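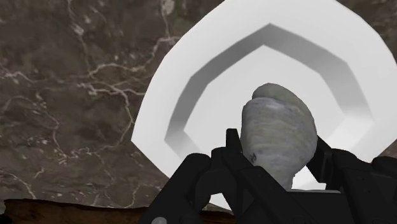 Figure 2. White plate on a marble countertop, seen from above.

Section 4. Setting Up the Stone Countertop and Serving Area

This section applies to Kivitz countertops installed in staff kitchens, shared dining rooms and rental units. Read it in full before the area is put into use. The installer's checklist in Section 3 must be signed before you begin.

4.1 Before First Use

1. Confirm that the sealer applied by the installer has cured for the period printed on the sealer label. Do not place anything on the stone during that time.
2. Remove the protective film from the countertop, starting at the corner farthest from the sink. Pull slowly and keep the film low against the surface.
3. Wipe the stone with a soft cloth dampened with plain water. Dry it with a second cloth.
4. Inspect the seams and the edge along the wall. Record any chip, gap or stain on Form 211 and keep the form with the warranty papers.
5. Run a fingertip along the front edge. If it feels rough, stop and contact the service desk.

Note: Natural stone varies in color and veining from slab to slab. Differences between the sample and the installed countertop are not treated as defects.

4.2 Testing the Seal

1. Place a few drops of clean water on an area away from the sink.
2. Wait 15 minutes.
3. Blot the water with a paper towel. Do not rub.
4. If the stone beneath has darkened, the seal is incomplete. Allow the spot to dry overnight and repeat the test in a second location.
5. If both tests fail, order one bottle of Tisine Stone Sealer (part no. 655) and apply it as directed in Section 7.

CAUTION: Do not test the seal with oil, wine, vinegar or lemon juice. Acids etch marble on contact, and the resulting mark cannot be removed by cleaning.

4.3 Arranging the Serving Area

1. Set aside one part of the countertop for plated food and keep it clear of small appliances.
2. Check the underside of plates and serving dishes for an unglazed foot ring. Fit felt or silicone pads where the ring is rough.
3. Lift dishes when moving them. Sliding a heavy dish can scratch the polish even when the stone looks clean.
4. Place hot pans on a trivet — never directly on the stone or across a seam.
5. Use a cutting board for all knife work, including fruit and bread.

Note: Satti trivets are supplied with the countertop in sets of two. Replacements are listed under part no. 765.

4.4 Daily Care

Wipe up spills at once, blotting inward from the edge of the spill. At the end of each day, clean the surface with a pH-neutral cleaner such as Sultis Daily, rinse, and dry. Bleach, scouring powder and general bathroom cleaners are not permitted and will void the surface warranty.

In shared kitchens, post a copy of this page where users can read it. Repeat the test in 4.2 every August and enter the result on Form 211.

Questions about this section should be directed to Aliki Gkikas, Product Support. Warranty claims are handled by Wojciech Zieliński and must include the completed form.

Section 4 last revised Friday, April 17, 2026.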